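Progress report to the Brullard Fund — period to the end of May

Grant: Whiteley Surfaces Archive, stage two of 3
Prepared by Phyllis Lambert

## Where we are

The second stage is close to finished. The sorting is done, the cataloguing is a little behind, and the first of the public sessions has been held. We are within budget overall, with an overspend on storage that is set out below.

As a reminder of what the grant covers: the archive holds wallpapers, laminates, printed panels and decorative stone samples from the old Storkel showroom and from two smaller shops that closed before it. Most of it came to us in crates with no list. Stage one paid for the move and the shelving. Stage two pays for cataloguing, basic repair and a start on public access.

## Cataloguing

The target for this stage was 500 entries. The paper samples are all entered. The printed panels are all entered apart from one crate, which was found to have mould in the lining and has been kept apart until the contents can be cleaned. The stone and stone-effect samples are the slow part. Many have lost their labels, and the showroom used its own names for colours, which changed from one price list to the next. "Old Claret" in one list is "Walnut Vein" in the next, and we have at least one piece marked with both.

Kazimiera Brzozowska has now built a table that matches the showroom names across the price lists we hold. It isn't complete, because we are missing the lists for several years, but it has cleared up most of the duplicates. Entries made before the table existed will need checking again. We have put that work into the first month of stage three and it won't need extra money.

We have also changed how we record pattern. The old form had one box for it, and people wrote anything from "floral" to a full paragraph. The new form asks for the motif, the ground colour, the repeat and the maker, if known. Entries take longer but are much easier to search.

## Storage

The flat drawers from Binel arrived late and two runners were bent. They were replaced free of charge, but we had to hire temporary racking in the meantime, and that is the main cause of the overspend. The hire has ended and the racking has gone back.

Humidity in the back store has been steady since the vents were cleared. The heavier slabs are now kept at floor level, on edge, with felt between them.

## Public access

We held the first handling session with 30 places, all taken. People wanted to talk about their own kitchens and hallways, and we ran over time. For the next one we will allow longer and have someone taking notes, as several visitors could date a pattern from the house they grew up in.

The part of the session on mixing patterns went down best. Poppy Goodall led it, and her argument was that the showroom sold bold prints and veined stone to the same customers and expected them to be used together. A modern pairing of dark brown marble with a pink and lavender spotted wall makes the same point, and we would like the stage three display to include current work of this kind next to the older samples.

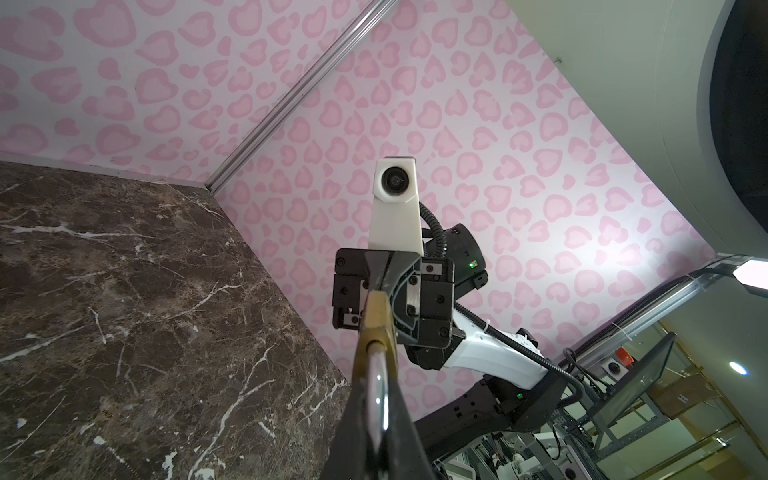
Chelsea Hollis wrote to us after the session to say that the talk was good but the handling table was too crowded, that she never got near the laminates, and that she would rather come to a smaller group even if it meant waiting a month. We think she is right. The next session will be split into two sittings.

## Money

Storage is over by the cost of the racking hire. Travel is under, as the Storkel family papers were brought to us and we didn't need to collect them. Printing is under and will stay so until the guide is ready. We ask to move the travel underspend to storage — no change to the total.

## Next steps

- Finish the stone entries and clean the crate with mould.
- Hòa Phí to draft the short guide to showroom colour names, first print run 100.
- Two sittings of the handling session, dates to be agreed with the hall.
- Ask again about the missing price lists.

We would be grateful for an answer on the transfer before the stage three payment is made, so that the accounts can be closed on the right lines.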